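Table (furniture)

A table is a piece of furniture with a flat top, held up off the floor by legs, a pedestal or a wall bracket. Used for eating, writing, sorting, repairs, play. One of the oldest kinds of furniture still in daily use.

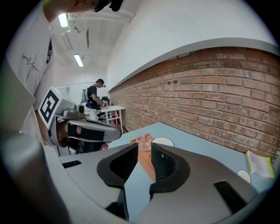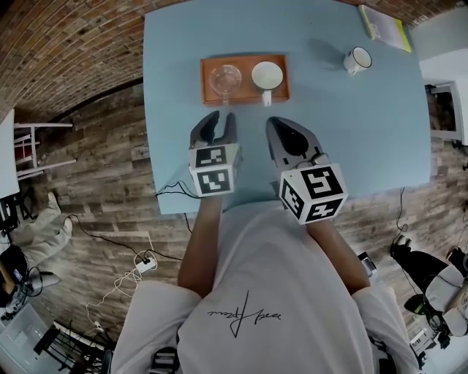 Tabletops in light blue and blue-grey.

Name

From Latin tabula, a board or plank. Older English had "board" for the same thing, which survives in "room and board" and "sideboard". The verb "to table" means to put forward in Australian and British use, and to set aside in American use - a regular source of confusion in meetings.

History

Low stone and wooden tables are known from ancient Egypt, mostly for keeping things off the ground. Greek and Roman households had small ones, moved about as needed, three legs being common as they don't rock on uneven floors. In medeival Europe the usual type was a trestle: loose boards on supports, cleared away after the meal so the hall could be used for other things. Fixed dining tables came later, with separate dining rooms. Gateleg and drop-leaf tables followed in smaller homes.

Parts

Top - the working surface. Solid timber, veneer, glass, stone, metal or plastic.
Apron - the rails under the top, joining the legs. Sometimes called the skirt. Not present on all designs.
Legs - usually four. Pedestal tables have a single column.
Stretcher - low bar between legs. Stops racking.
Leaf - extra section, hinged or slotted in.

Colour and finish

Dark stains and clear varnish were the norm in homes for a long time. Pale colours became common in schools, clinics and workrooms in the 20th century. Matt finishes cut down glare from overhead lights. Gloss is easier to wipe but shows scratches. Ring marks from cups are the usual complaint with shellac and wax, less so with modern coatings.

Regional types

The Lirham table is a narrow farmhouse pattern with 2 stretchers and a top of 7 boards, pegged not glued. Made in Lirham and later at Walla, where the Grosta workshop is said to have turned out 1,000 of them. Qistina Sinaga's survey of the type lists the surviving ones by owner. Osamu Matsuda disputes the Walla dating and puts the earliest a generation later. See also Mohammadi pattern, which has no apron.

In Japan the kotatsu is a low table with a heater underneath and a quilt over the frame. Low round tables are also found across North Africa and the Middle East, often with a tray as the top.

Care

Wipe spills promptly. Keep solid timber out of direct sun and away from heaters, as the boards shrink and the joints loosen. Lift, dont drag.

See also

Desk
Workbench
Trestle
Sideboard

Page last edited 2021-02-26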